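Droltura teleop FAQ - read before you book a slot

Updated Monday. Ask in the Dorik channel if yours isn't listed.

Do I need to know how to code?
No. You drive, Dorik records. If you can work a game controller you're fine after the first hour.

Sim or real arms?
Sim first, always. 29 clean demos in sim before you get a key to the Arel cell. No exceptions, stop asking.

What counts as one demo?
Press record, do the task start to finish, press stop. One try per file. Dropped a part? Stop, tag it "fail", keep the file. Don't delete fails - the training people want them.

By hand or remote?
Both. By hand (grabbing the arm and pushing it thru the motion) is real cell only. Sim is remote only, for obvious reasons.

How fast should I go?
Slower than you think. Smooth beats quick. If you have to stop and think, think before you hit record. Long pauses mid-demo teach the robot to pause.

Which view do I drive from?
Wrist view for the last bit of the approach, room view for everything else. Switch with the left bumper. Wrist view won't show you the other arm so check room view before any big move.
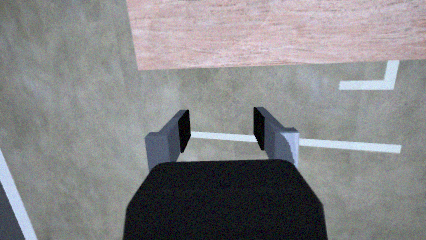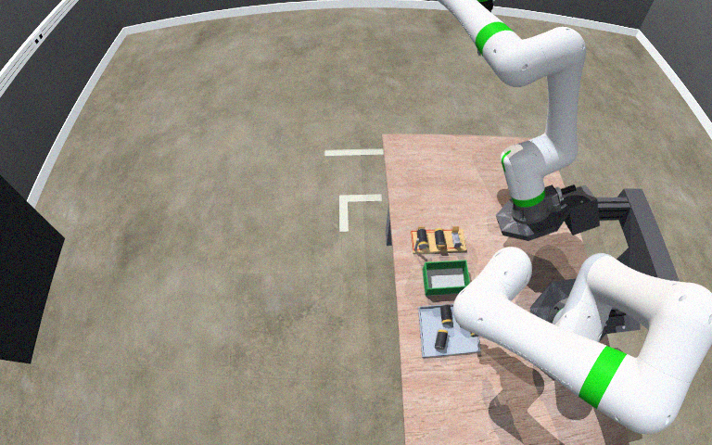

Can I just stay in wrist view the whole time?
Manríquez wrote in about this one: I did my first 48 demos in wrist view only and had to redo most of them. Kept clipping the second arm with my elbow joint and never saw it coming. Now I do the big swing in room view, stop dead, switch, then close in. Adds maybe a second per pick. Also turn the stick sensitivity down, the default is way too jumpy.

We agree. Default sensitivity is getting lowered in June.

Both arms at once?
Only if the task sheet says two-arm. Otherwise park the one your not using and leave it parked.

My grip keeps slipping.
Usually you're closing too early. Center the part between the pads, then close, then wait a beat before lifting. Still slipping - reset the sim, contact gets weird in long sessions.

How many demos do you need total?
Last task took 963. Don't panic, that was split across everyone.

How long is a slot?
2 hours. Take a break in the middle, tired driving shows up in the data.

Where do files go?
They upload when you log out. Closing the tab is not logging out!!

Can I see the trained robot run my task?
Yes, replays go up on the Dorik page once training is done. Sometimes it copies your bad habits. Good way to find out what they are.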